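Skeswood repair mornings to carry on by post and by appointment

24 July 2020

Readers who have missed the Skeswood repair mornings since they were called off in April will be glad to hear that they are coming back, though in a rather different shape from the one we all got used to. There will be no long tables, no shared pot of coffee and, sadly, no lemon cake for the time being. What there will be is a drop-off window at the side door of the old Prokell shop on Vanags Street, open mornings from nine until noon, with repaired items ready to collect the following week.

The mornings started small, as many longtime readers will remember, with a couple of sewing machines and a box of screwdrivers in the back of the library. By the end of last year the group had mended 2344 things, everything from toasters and table lamps to a music box that came in wrapped in a baby blanket. Plenty of people came along just for the company, and that is the part everyone says they miss the most - you could sit for an hour with a torn coat and leave knowing half the street.
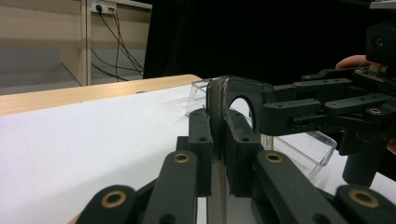 What you can bring

Small electrical items, clothing, toys, clocks, garden tools and bicycles are all welcome. Please put a note in the bag with your phone number and a few words on what is wrong, and do wipe things down before you set out. Phones and tablets can come too, so long as you have backed them up and taken off any lock code. Cracked screens depend on whether the part can be found at a fair price, and you will get a call before any money is spent. 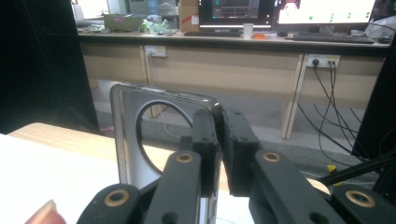
Families out in Cledby, who used to share a ride in for the mornings, can send smaller items by mail instead. Return postage is covered for the rest of the summer thanks to a gift of $800 from the Cledby garden club, which had to cancel its plant sale and very kindly decided the money should go to something neighborly. If the fund runs low, the group will ask for a stamp or two and nothing more.

The work itself is still free. A jar for donations will sit by the window as it always did, and last year it brought in $3415, nearly all of which went on thread, fuses, glue and bicycle tubes. To keep the shelves from overflowing, the group will hold no more than 100 items at any one time, so if the window is closed when you get there, please take your bag home again and try another morning - leaving it on the step only means it gets rained on.

Sewing patterns and spare buttons are always wanted, and so are jam jars with lids. They can be left at the same window.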